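Why Does a T-Shirt Wrinkle?

A T-shirt begins the day flat and finishes it looking like something a dog slept on. You did not ask it to. It did this by itself, mostly while you were busy.

To see why, look very closely at a T-shirt. Closer. The cloth is made of yarn, and the yarn is bent into tiny loops, each one hooked through the next. This is called knitting. (Yes, the same thing grandmothers do, only a machine does it with much thinner yarn and doesn't ask how school is going.)

Loops can stretch, so a T-shirt goes over your head without a fight. But loops can also be squashed. Leave a shirt in a heap and each fold presses on the loops inside it. Cotton is made of long, thin fibers, and the tiny parts inside them hold on to each other. When the cloth is bent, some of them let go and grab on again in the bent position. Now you have a wrinkle, and it plans to stay.

Water helps them let go. That's why a damp shirt left in a ball on Friday is a disaster by breakfast, and also why a steamy iron can undo the damage. Heat and water loosen everything, the iron pushes it flat, and the cotton settles down again. Irons get very hot, so leave that part to an adult, who will be thrilled.

Crumpled light blue cloth on a wooden surface:
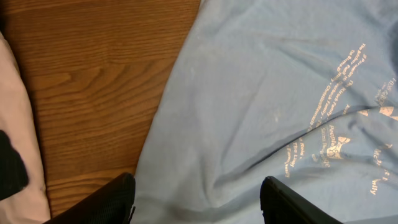
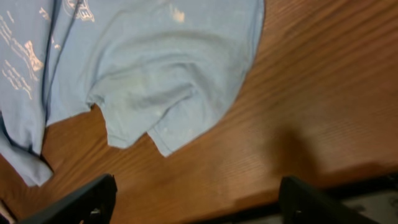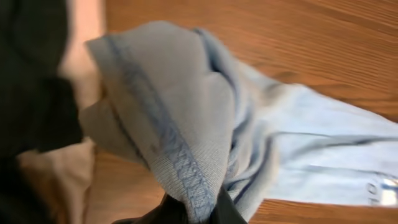
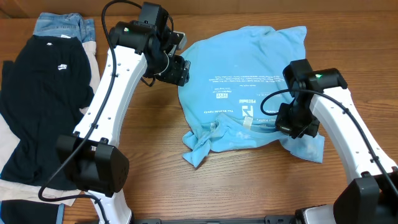 Not every part of a shirt crumples the same way. Naima Sqalli, who is 8 and owns a great many shirts, noticed that the printed part of hers made big, lazy folds while the sleeves made lots of little ones. She was right to be suspicious. A thick print is a layer of ink sitting on top of the loops, and it can make the cloth stiffer. After a lot of bending and washing, that ink may crack, like the worn peach and cream print in the second picture. The knit underneath can still stretch, but old ink often can't keep up.

Try it yourself with 2 clean cotton T-shirts. Lay one flat on a table and smooth it from the middle outward with your hands. Scrunch the other into a ball and put a heavy book on it. Go and do something else for 90 minutes. Then open them both up and decide which one you'd wear to meet the mayor.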